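Bench rules, second go

8 Aug 2019. Folding benches at Tranddale and Flurnadden, please read all of it. Ansel Park has redone the bench rules after the February round of comments and they are now one page, which was the main thing people asked for. Thanks to everyone who wrote in, even the very long one.

What changed, in no special order.

Finger pads get looked over at every changeover. Scuffs and speckling are fine. Anything that lifts, wobbles or sticks out past the pad and shouldn't - stop, log it, swap the pair. Always the pair, never one side.

Camera modules on the wrist: wipe, check the angle against the card, leave alone. Please no more nudging them mid-run. We lost a whole batch to that in February, 90 folds, and they had to be done again.

Cloth goes down flat but it does not need ironing. Old creases are OK. Swap it when it's stained or when lint starts showing up in the wrist views more than the garment does.

Hands stay off the cloth while either arm is live. This one has not changed and it is still the one that gets broken the most. Straightening a sleeve counts. If the garment needs help, pause both arms, wait for the light, then reach in.
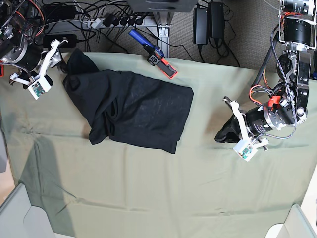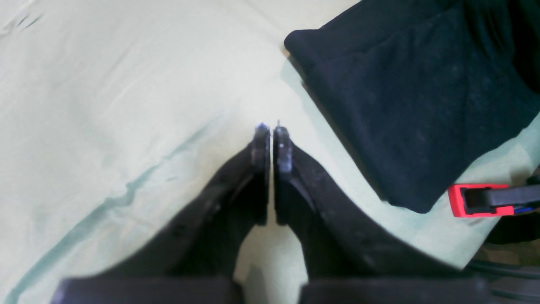 Dark garment on the green cloth, from over the bench and from a wrist camera.

Dark garments get their own line now. Black on black fingers is hard to read in the wrist view, so log them as "dark" at the start and not as a note at the end. Ruiz-Ortega filter on that feild and can't see the notes.

Cables. Leads on the arms need enough slack for full reach, and no more. Run each joint to its limit by hand with power off before the first fold of the day. Power strips stay off the cloth and out of the walkway, adn if you have to step over a cord to get to the stop button the bench isn't ready.

Spare tools: back in the tray before you start. Clamps too, unless the clamp is part of the setup and listed on the sheet.

Service interval is now every 2,000 folds for both arms together, up from whatever each bench was doing before. Floseo will take the worn pads back if you bag them in twos and write the bench number on the bag.

Sheet has 17 lines, all of them need initials. Ticks don't count. Old sheets go in recycling, comments to Ansel.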